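Jenex Publishes Handling Practice for Two-Arm Benchtop Robot Cells

FOR RELEASE 7/25/24

Jenex today released the first edition of its practice document for two-arm robots that handle thin, creased and easily marked items on a bench. The text covers grip, clearance and the passing of an item between arms. It was drafted with Trekness and Hoàng and is free to download.

Existing site rules were mostly written for rigid parts. A folded sheet can shift in the fingers without dropping, and a cell that checks only for drops will not record the fault. Section 2 therefore asks operators to log how an item sits in the grip as well as whether it is held.

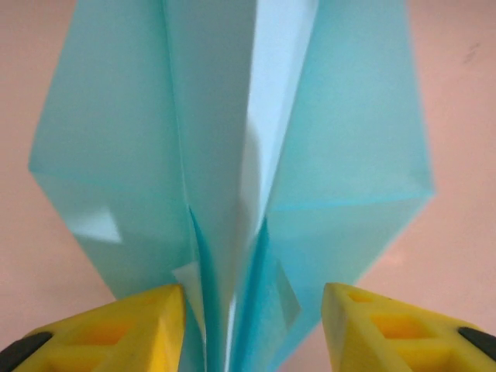

Creased, translucent blue material between yellow gripper fingers.

Section 3 deals with the bench itself. Items outside the current task may stay on the table, but their positions must be written into the cell record before the arms are enabled. Cables are to be routed so that neither arm can snag the other's at full reach - a point raised by several sites during review.

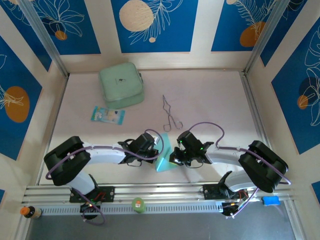

Two-arm cell with a light-teal prism shape standing between the grippers.

"We wanted clauses a technician can check at the bench," said Macarena Escobar, who led the drafting at Jenex. "If a clause needed a meeting to interpret, we took it out."

The draft was tried over 30 working days at two sites, with about 300 logged handling runs. Clauses on approach speed were reworded as a result. 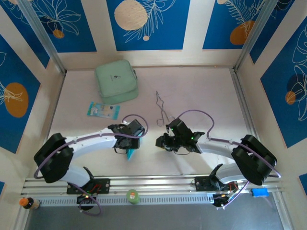
Requirements for Passing Items Between Arms

The receiving arm must confirm its grip before the giving arm opens. Finger pads are to be inspected at the start of each shift and replaced in pairs.
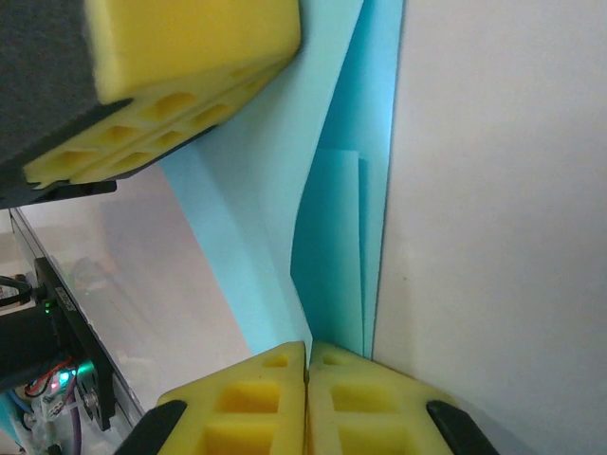 Sites that already hold a written procedure may keep it if it meets the same limits. Anil Bhat of Trekness will answer technical questions on the grip log format. Comments on the first edition are open until January.

Media contact: Trinidad Garrido, Jenex Communications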